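Geltport 2.1 review: notes from the December demonstration

Pakedar showed its Geltport teleoperation simulator at an open day, with Larysa Hutsuliak running the console. Each visitor got one session with a two-arm robot in a furnished apartment.

Tracking is the strong point. Mean delay was 46 ms on the house machine and 81 ms over the network link. Arm motion stayed smooth in both cases. Base rotation is less good: the view tilts steeply near walls, and judging reach to a door takes practice. Grip force is reported as a number only.

The license costs $429 per seat, or $267 for schools. At the full price I would want better depth cues.

Left gripper raised, right arm toward the yellow door: 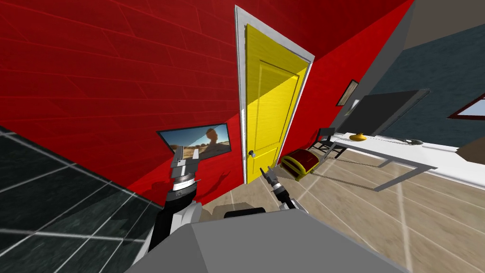

Setup and controls

Installation was not shown. The controls took ten minutes to learn.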